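Open day at Skotano, 21 July 2021

Skotano opened its workrooms to visitors for one afternoon, and I went along with Themis Lambrakis, who wanted to see the kitchenware. Sign-in was at the side door. We were given visitor number 467 and told to wait for Nuria Gebretsadik, who took our group of 19 around.

The first stop was the dish-rack station. It has a marble-patterned tabletop with walls on three sides, and the plates are mixed on purpose, Nuria said, so that no two loads go the same way. 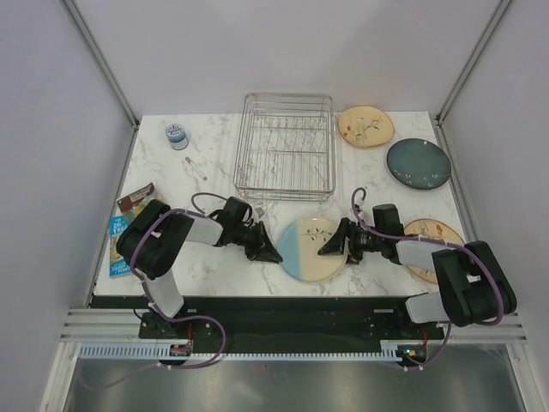

The plates on the tabletop, with the empty wire rack at the back of the table.

I liked the plate with the bird on a branch. Themis preferred the dark teal one and asked where it came from. Nuria thought Barredo, but she wasn't sure — the older pieces were bought secondhand.

We stayed at this station longer than planned. The rack is plain silver wire, much like the one I have at home.

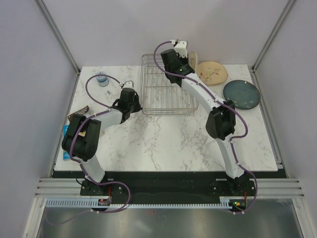 Someone asked about bowls and cups. Those are due in August, along with a deeper rack from Floven. After that we had coffee in the hallway and saw the storage room, with more than 2 hundred plates on open shelves. The tour ended at four. Parking is on the street, and the bus stops right outside.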